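Skevard teardown set: README / data card

v2, last edited 7/19/23, Maëlys Collet. Replaces the June version, please delete that one from your drive.

What's in here

558 episodes of arm work inside open desktop PC cases. Unplugging, reseating, moving power supplies, pulling cables out of the way. Wrist camera plus joint states plus gripper width. 3,080 labeled grasp attempts, good and bad. Bad ones stay in. Do not filter them out and then report a success rate, we had that happen already.

Layout

- episodes/ one folder per run, named by case ID then run number
- labels/ grasp attempts, csv, one row each
- rules/ the bench rules in full, the short version is below
- splits/ train and held-out. Split is by case, never by run. Same chassis in both sides = leak.

Load with the Piralness loader. Older loader reads the gripper width in the wrong unit, doesn't warn you.

Bench rules (short version)

These apply to anybody adding runs. Runs that break them get rejected, no matter how nice the video looks.

1. Mains cord out of the case before the arm is enabled. Cord goes on the hook where the second person can see it.
2. Power supplies stay closed. Nobody opens the housing, not the arm, not you. If a housing is dented or a screw is missing, it goes in the scrap bin and gets logged.
3. Wait time after unplugging is in rules/power.md. Read it, don't go by memory.
4. Two people for first run on a new case. One on the stop button, hands off the keyboard.
5. Speed cap inside the chassis is the low one. The high cap is for free space only. Switching happens in the config, not by hand mid run.
6. Force limit on the fingers before you go near any connector. Pull on the connector body. Pulling on wires = run marked FAIL even if it comes loose.
7. Sheet metal edges: cut-resistant gloves when you reach in. Arm in hold, not just paused. Paused can resume.
8. Keep the arm's own cables clear of the case. Check before every run, they creep.
9. Strap on when handling boards. Yes also for boards we think are dead.

Rule 6 is the one people argue with. Timothée wanted an exception for the small fan plugs since there's hardly any body to grab. Discussed, answer is no for now, skip those plugs and write SKIP in the notes. Ludmila is testing narrower fingertips from Firkus, if those work the plugs come back in v3.

Labeling

Each attempt gets target, contact, outcome. Outcome is one of HELD, SLIPPED, MISSED, STOPPED. STOPPED means a human or the force limit ended it. It is not a failure and don't count it as one, otherwise people get slow on the button.

Target is what the operator was going for, from the run sheet. Not what the fingers happen to be near in the video. Those differ more than you'd think. Connectors esp. If the run sheet is blank, target is UNKNOWN, don't guess it from the frame.

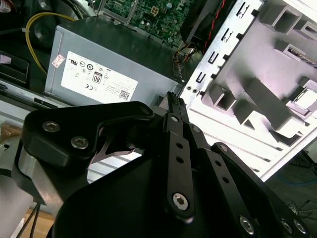

Two labelers per episode, working seperately. Disagreements go to Inès Fleury and her call is final. Please don't re-open old ones in the comments, open a ticket.

Privacy / stickers

Donated machines have asset tags, serials, names on sticky notes. Rule is: cover or peel before the case goes on the bench. Manufacturer rating labels can stay. Asset tags can't. Blurring afterwards is the fallback, it missed some in v1, and v1 was pulled for that.

If you find a readable name or an inventory number in any frame, mail us the episode ID and don't post the frame in the channel.

Known problems

- Lighting changes between the first batch and the rest, lamp was replaced
- Gripper covers a good part of the view in close work. Expected with a wrist mount, plan for it
- Timestamps drift on long runs, fix is in the loader but off by default
- Thin cables are under-labeled. Working on it
- Mostly desktop towers. No laptops, no servers. Don't claim it generalizes to those

Not for

Working on live equipment. Any kind of unattended teardown. Opening power supplies, see rule 2, same thing applies to whatever you train on this.

Changes since v1

- held-out split redone by case
- STOPPED added as its own outcome, old labels converted by Maxence
- asset tag pass, full set
- rule 7 reworded from "paused" to "hold"

To do: calibration files for the second arm, spelling in rules/, a proper license text (ask before you redistribute til then).

Related

- Skevard drive bay set, README
- Raju cable sorting runs, data card
- Piralness loader, install notes
- Bench sign-off sheet, printable
- Firkus fingertip test log

Contact: Maëlys Collet or Timothée Guérin, Skevard bench group | © 2023 Skevard | Back to top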